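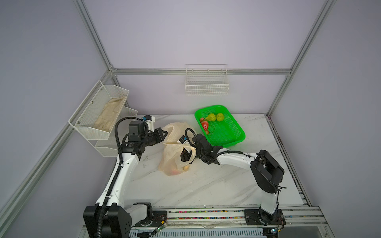

Drilcombe staff ask for proof before packing robots go live

December 5, 2024

Workers at the Drilcombe packing site have published their own review of the two-armed robot booth their employer, Plumeo, wants to bring into the order hall in January. They are not impressed yet.

The booth, supplied by Jansen, is being tried out on a job most of us could do half asleep: handling fruit and plastic bags. One arm gets its gripper on the edge of a bag, the other stands by. The fruit is artificial. Real pears bruise, and real bags split.

Over 30 shifts, staff logged 133 occasions when a person had to step in, mostly to open out a bag or pick something up. Plumeo calls this "light supervision". The people doing it call it work, and it appears in no one's job description.

"We were told the arms would take the dull part away," said Roman Wróbel, staff representative at the site. "So far I pack my own orders and then I go and help the robot with its bag. If that's the future, I'd like it in my contract."

Thirteen packers work in the hall. Plumeo has said no posts will go, but has put nothing in writing beyond the first eight weeks. It has also not said who sets the pace once people and arms share a line, or whether minders will be paid at the higher rate.

Snædís Egilsson, who wrote the review, said staff would look at any fair evidence. "Show us a full shift with real shopping and no helper. Then we can talk about what it saves and who gets the benefit."

The review asks for a written promise on jobs, paid training for anyone minding the arms, and a stop button that packers may press without asking a supervisor first.

Copies are available from the staff office at Drilcombe.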